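Communiqué de presse

Hokholm présente un plan de travail blanc et un plateau à rebord pour les ateliers de tri et de préparation

Juin

Hokholm, fabricant de mobilier pour ateliers et locaux d'activité, ajoute à son catalogue un poste de préparation composé d'une table blanche et d'un grand plateau peu profond à poser dessus. L'ensemble porte le nom de Dotell. Il est destiné aux ateliers de tri, aux salles d'emballage, aux écoles et aux associations qui préparent des colis ou du petit matériel.

Le poste a été mis à l'essai pendant 9 semaines dans les locaux de Cleltov, une entreprise qui reconditionne des fournitures de bureau et de couture. Les équipes y trient des lots mélangés : boutons, crayons, attaches, bobines entamées. Avant l'essai, elles travaillaient directement sur des tables en bois foncé, et une partie des petites pièces finissait par terre.

« Ce qu'on demandait, c'était une surface claire et un bord qui arrête ce qui roule, explique Petronella Hlongwane, responsable de l'atelier chez Cleltov. Le reste, on sait faire. On vide le lot dans le plateau, on trie, on passe au suivant. »

La table est livrée à plat et se monte à deux personnes. Elle peut être placée contre un mur ou au centre de la pièce. Son plateau blanc est uni, sans rainure ni découpe, et se nettoie avec un chiffon humide et du savon ordinaire. Hokholm déconseille les poudres abrasives et les éponges métalliques. Le dessus de table peut être commandé seul en remplacement, sur les mêmes pieds.

Le bac de tri est vendu avec la table ou séparément. Son rebord gris est arrondi aux angles. L'intérieur est lisse, d'un blanc légèrement plus froid que celui de la table, ce qui permet de voir où s'arrête la zone de tri.

Trilok Tomar, chargé du développement chez Hokholm, précise que le premier prototype avait un rebord plus haut. « Les personnes assises devaient lever les avant-bras pour passer par-dessus. Au bout d'une matinée, elles le sentaient. Nous avons baissé le bord et gardé le même fond. »

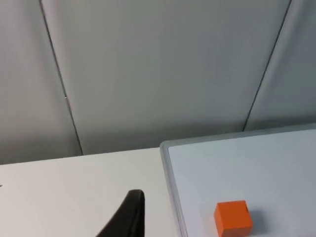 La version retenue est celle qui entre en production. Au cours de l'essai, 70 lots sont passés par le poste. Les remarques des équipes ont également conduit à revoir la notice de montage, jugée trop longue, et à ajouter un jeu de patins pour les sols irréguliers.

Le poste complet est proposé au prix de 429 euros hors taxes, livraison non comprise. Les commandes sont ouvertes auprès de Hokholm et de son distributeur Geraghty. Le délai annoncé est de sept semaines. Les écoles et les associations peuvent demander un devis groupé à partir de deux postes.

Une démonstration aura lieu en juin dans la salle d'exposition de Geraghty, à partir de 9 heures. Les visiteurs pourront apporter leurs propres lots à trier. L'entrée est libre, sur inscription auprès de l'accueil.

À propos de Hokholm

Hokholm conçoit et assemble des tables, des rayonnages et des accessoires de rangement pour les ateliers, les écoles et les petites entreprises. Les pièces détachées de ses gammes restent disponibles à l'unité.

Contact presse : Trilok Tomar, service développement, Hokholm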